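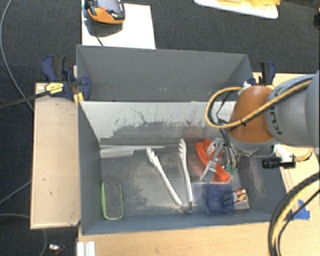 Search this encyclopedia Go Advanced search

Equipment budgeting for robotic picking cells

Equipment budgeting for robotic picking cells is the work of deciding what a bin-picking station will need, what each part is likely to cost over its life, and in what order the parts ought to be bought. It covers the robot arm, the gripper, cameras and lighting, the bins and their mountings, and the long tail of smaller purchases that a newcomer to the field can be forgiven for overlooking. The practice sits somewhere between engineering and ordinary household bookkeeping, and people who enjoy one usually come to enjoy the other.

Scope of the budget

The arm is nearly always the largest single line, and for that reason it tends to receive most of the attention. Planners customarily separate it from everything fastened to it or standing near it, a group known in the trade as peripherals. These include the gripper and its fingers, cabling, the controller and handheld pendant, cameras with their brackets, and the bench on which the whole arrangement stands.

Bins deserve a line of their own. A metal bin wears where a gripper meets its walls, and marks on the surface can alter what a camera makes of it, so a sensible plan allows for spares from the beginning. Clamps, tape, cable ties and boards are commonly gathered under "sundries", a modest heading that has a way of growing – particularly in the first few months, when the layout of the cell is still being changed every other afternoon.

Test objects are budgeted separately again. A mixed set of household and workshop goods is favoured for trials: kitchen tongs, plastic containers, small cartons, things with handles and things without. Shiny and translucent items are especially useful, as they are hard on depth cameras, and most can be had cheaply at a hardware or kitchenware shop.

The Clegg worksheet

A widely copied planning aid in the field is the worksheet drawn up by Carol Clegg while she was purchasing lead at Nerkosmont, a maker of sorting equipment. It runs to 111 lines under eight headings, and asks the planner to enter a purchase price, a replacement interval and a supplier's lead time against each. Clegg's original left out installation labour altogether. Yannick Royer added it in a later revision, along with a column for freight, after the first version had been in use for some 22 weeks.

The worksheet assumes a service life of five years for the cell as a whole. Leena Valtonen has argued that this is too short for the arm and a good deal too long for the gripper, and her own version, prepared for the Bonoreo warehouse programme, gives every component its own figure. It is more accurate and considerably more tiresome to fill in.

New, used or leased

Second-hand arms are a popular economy. The buyer should ask for the running hours, the controller model and its software licences, and whether the pendant and cables are part of the sale, for these can be costly to source afterwards. Leasing suits a group that is still unsure of its payload or reach, although the monthly fee seldom covers the gripper.

Hertta Hirvonen and Valtteri Laaksonen, writing on the Casado pilot line, favoured buying the arm used and the cameras new. They also recommended ordering the cameras last, once the height of the bin walls had been settled.

See also

Bin picking; Dresov costing method; End effector; Total cost of ownership

Contact the editors | Copyright and licensing | Page last revised 2022-11-12 | Back to top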